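Unit 4: Pre-season load and friendly fixtures

These notes cover the planning of pre-season for a semi-professional football squad. They assume you have read the unit on energy systems and can work out session load from duration and perceived effort.

1. Purpose of the friendly

A pre-season friendly is treated as a training session with an opponent. The result is recorded but carries no weight in the plan. The coach sets a minutes target for each player before kick-off and the match is managed to meet it. A squad of 28 will normally be split into two groups, with one group playing each half in the opening fixture.

2. Session load

Load is the product of minutes and the effort score given by the player after the session. A player who reports 6 for a 115-minute session has a load of 690 units. Scores are collected individually, out of hearing of other players, as group reporting pulls the values towards the middle of the scale.
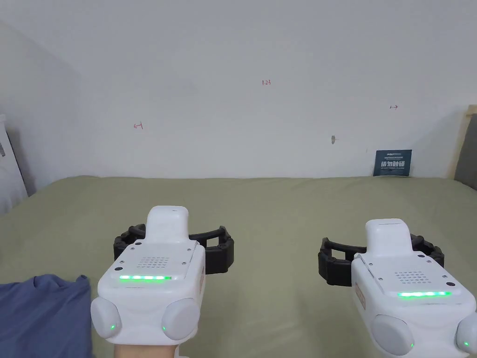
Warm-up before a friendly is usually shorter than before a league match, and the pitch is often shared with the other side. Running lanes and turning points must be marked so that a player can read them at speed. Marks should be large and few. A small red arrow to the left, another to the right and a "123" in small figures, as on the white wall, can be read by someone standing still in a room but are of no use to a winger at full stride. Use cones for the lanes and a flat disc for each turn. Change of direction work comes after the straight runs and before any striking of the ball.

3. Case: Trendcombe

Trendcombe played four friendlies in pre-season, the last against Sorensen, a side 2 divisions above. Weekly load rose in the first three weeks and was then cut before the final match. Two players missed the cut through an error in the log and started the league season with a higher load than planned. Compare this with Nukar, who held load level throughout and used substitutes late in each half. Note that the two clubs used different effort scales, so the raw totals cannot be set side by side.

4. Reading for the seminar

Bring the Trallulico load tables and a completed plan for one position. State the minutes target for each friendly and the load you expect from it. Plans without units will be returned.

Related items
Unit 3: Energy systems in team sport
Unit 5: Travel and recovery between fixtures
Effort scales: worked exercises
Seminar timetable, May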